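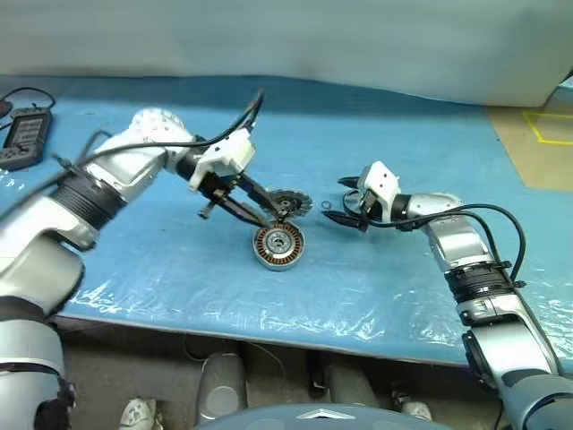 Two-arm assembly is the fourth module of the Ciltbridge Robotics Club program, and it assumes you have finished single-arm pick and place. The task is to present a toothed disc to a motor stator with the left arm, then fit the washer with the right. The sequence below covers setup, teaching the waypoints and running at reduced speed. Parts are worked flat on the table, on top of the clear plastic sheet, with the stator face up so the copper-coloured windings and the centre hole stay in view. The left gripper takes the disc on edge, tilted upward, and the right gripper approaches from its own side with the fingers open. Keep to that division of labour. Swapping hands partway through means re-teaching every point.

Before you start

You need a signed Module 3 sheet, one parts kit, safety glasses and a partner. Book the bench for the full session. One person runs the program and the other stays on the stop button with no other duties.

Read the whole procedure before powering the arms.

1. Prepare the table

Spread the plastic over the work area. It will not lie perfectly flat and does not need to, but a fold under the stator will tilt the part and throw out the vertical approach. Press the stator down with two fingers at opposite points on the outer ring. If it rocks, move the plastic, not the part.

Place the washer to the right of the stator, clear of the left gripper's path. Do not stack it on anything. A thin washer on plastic film is hard enough to pick up as it is.

2. Home both arms

Home the left arm first, then the right. Check that the cable loop on each arm moves freely through the full wrist rotation. If a cable snags, stop, back the joint off by hand jog and re-dress the loop. Do not pull it free while the drives are enabled.

Set the speed override to its lowest step and leave it there until section 6.

3. Teach the left arm

Record these points in order:

L1: clear position, well above the table
L2: above the disc pickup
L3: disc pickup, fingers open
L4: disc lifted and tilted
L5: disc above and just behind the stator, lower finger clear of the rim

L5 is where most students lose marks. The lower finger ends up very close to the stator, and a point that looks fine from the front can be touching when viewed from the side. Crouch and check it at table height. Imke Hagedorn's rule is that a strip of printer paper must slide through the gap without catching, and she does check.

Set grip force to 80 on the controller scale. Higher values hold no better and will mark the disc. Lower values let it rotate between the fingers during the move from L4 to L5.

4. Teach the right arm

R1: clear position
R2: standoff, a short distance to the right of the parts, fingers open
R3: washer pickup
R4: washer lifted
R5: washer over the centre hole

Keep R2 level with the parts. If you teach it high, the arm drops on a diagonal into R3 and the fingers push the washer along the plastic instead of closing on it.

5. Add the interlock

The two arms share one workspace and the motion planner in our version of the Sendach software does not check one against the other. You have to do it with flags. The right arm waits at R2 until the left arm reports L5. The left arm then holds until the right arm reports R2 again after its pickup, and retreats to L1 before the right arm is released to R5.

Add a wait of 100 milliseconds after each flag is set. Without it the controller can read a stale value. Kai Sperling's notes from November have the full flag table — copy the names exactly, as they are case sensitive.

6. Dry run and first run

Run the program with no parts on the table, one step at a time. Then run it continuously, still empty. Load parts only after two clean empty passes in a row. Speed may be raised one step for the final run and no further.

Faults you are likely to see

Error 317: gripper closed without contact. The part has shifted, or the pickup point was taught too high. Re-teach L3 or R3.

Error 3970: flag timeout. One arm is waiting on a flag that was never set. Check spelling first, then check that both programs were started.

Disc swings during the lift: the fingers are holding too near the teeth. Move L3 toward the hub.

Right arm stops short of R5: usually a joint limit. Rotate the wrist half a turn at R2 and re-teach from there.

Shutting down

Return both arms to their clear positions, open the grippers and disable the drives before reaching in. Put the disc, stator and washer back in the kit tray and initial the tray card. Save your program under your surname and module number. Files named "test" or "final" are deleted from the controller at the end of each week.

Marked sheets go to Roy Greenwood. Page last revised 8th June; the flag timing in section 5 replaces the earlier value.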